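# Desktop Tower Teardown – Frequently Asked Questions

**Which computers does the Anau service center accept?**

Full-size desktop towers, with or without a hard drive. Laptops are handled by our Prilta location.

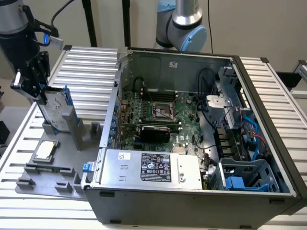 Towers must be dropped off before 4 p.m. and are normally processed within 7 working days.

**Is the processor returned to me?**

Only on request. Please mark the box on Form 299 before work begins.
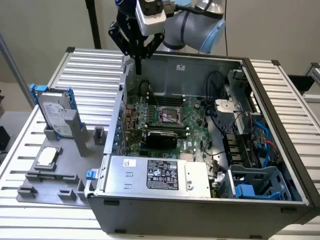 Memory modules are covered by the same form – one signature is enough for both.

**Can I keep the heatsink?**

Yes. Old thermal paste must be cleaned off before the part leaves the bench. 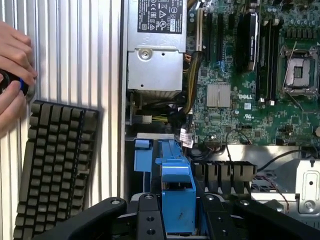 *Finned heatsink beside the open chassis*

**Will the power supply be opened?**

No. Power supplies are never opened at this location. 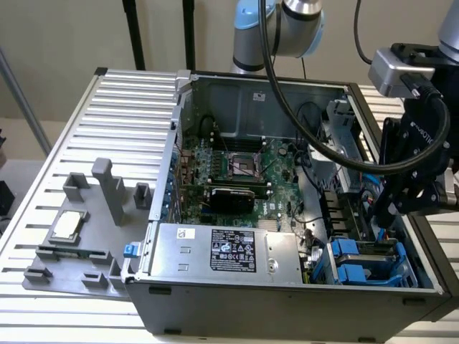 Reuse decisions are made by Amra Tomić, parts supervisor. She checks the rating of each power supply against our stock list. The black specification label on top of the unit can be read while it is still in the case, so please do not cover or remove yours.

**Whom do I contact about a missing part?**

Yhon Villanueva, extension 3801. Have your receipt number ready.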